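Review: Zestero two-arm teaching kit
Oct 7, 2024

Our college club bought the Zestero kit in May, after two years of sharing an older single-arm set from Muvik. The price was 2,982 with the training software licence. The club works on household tasks, chiefly laundry, and that is what the kit has been judged on.

Assembly took two evenings. The printed guide is adequate for the mechanical parts and poor on cabling. Connector orientation is shown once, in a small drawing, and the order in which the arms must be addressed is given only in the online notes. A first-year group managed it with one call to the supplier, Ertürk, who answered the same day.

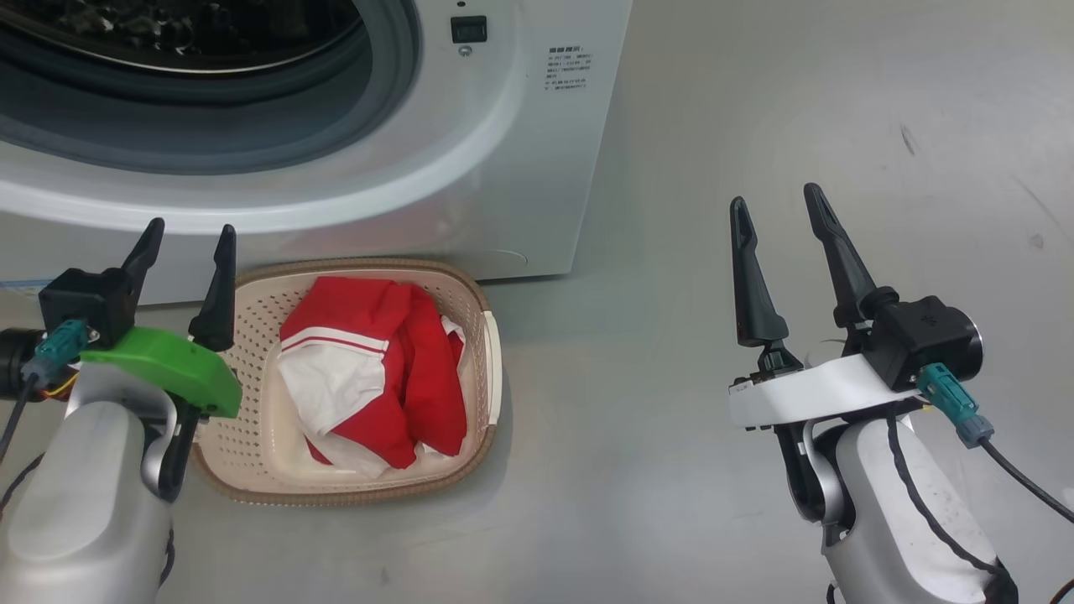
Evach Club Review, issue 2, page 14

The set task is to move a garment between a basket and a front-loading washing machine. Students record runs by hand guidance, then train on them. We asked each group for 100 runs and collected 300 in total. The two-finger grippers hold cotton well. Thin sports fabric is harder, as the pointed tips tend to push it down before they close on it. A perforated basket adds a further fault: a fingertip can catch in a hole, and the arm then stops on its force limit and needs a manual reset.

Reach is sufficient for the drum opening if the base is set square to the machine. Joint repeatability was good enough for this work throughout. The wrist cables need more slack than the guide allows, and we rerouted ours after the first week.

The software exports plain files, but it has no means of trimming a bad start from a run. The whole run must be deleted and recorded again.

Suitable for clubs with some wiring experience. Spare fingertips are sold in pairs and should be ordered with the kit.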